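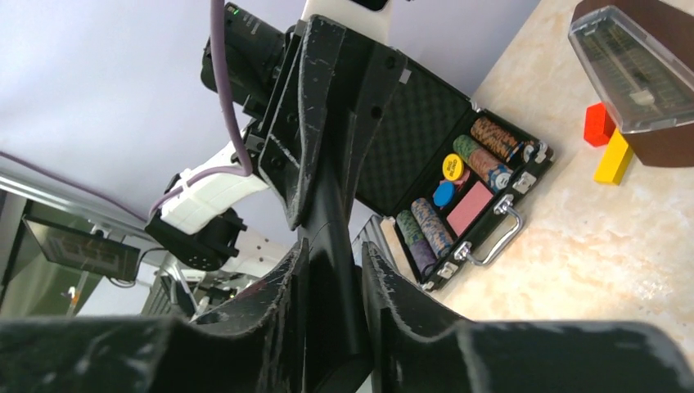 A small green light glows near the top.

Why Do So Many Little Lights Glow Green?

Look for tiny lights at home tonight. You may find one on the TV, one on a charger and one on the smoke alarm. Most of them are LEDs. The letters stand for light-emitting diode.

An old-style bulb has a thin wire inside. Electricity makes the wire so hot that it shines. An LED has no wire like that. It has a tiny chip made of layers of crystal. When electricity passes through the chip, the crystal gives off light.

The color depends on what the crystal is made of. One mix gives red, another gives green, another gives blue.

People often use green to mean "on" or "ready." Red often means "stop" or "something is wrong." Not every maker follows this, so check the instructions.

Your eyes are good at seeing green. In bright light they notice yellow-green best of all.

Try it: Turn off the lamps in one room and wait until your eyes get used to the dark. How many little lights can you find? Write down the color of each one.

Next page: How a Battery Works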